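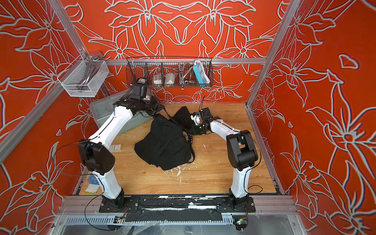

Comparing grippers gets a lot easier once you pick one annoying job and stick with it. I run the Joltura fingers and the Flustano fingers through the same cloth test, 100 pinches each. Dark clothes are my favorite for this, and a crumpled black garment like the one in the right gripper gives you plenty of folds to go after!

## Set up the pinch

Park the other arm toward the back so it stays clear. Close on the top of a fold, lift slowly, and write down every slip (I keep mine in a plain notebook).

## Check the wrist camera

Look at the feed before you blame the fingers. If all you get is dark grain, blocky patches and a pale teal glow low on the right, stop there and don't score any pinches from that view.

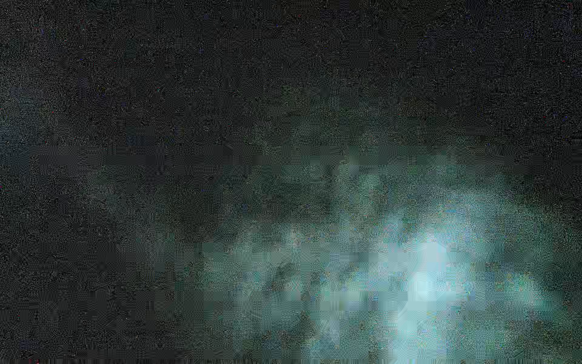

## Bring the feed back

Reseat the camera cable, restart Gornusix, and grab a fresh still. Then start your count over from one.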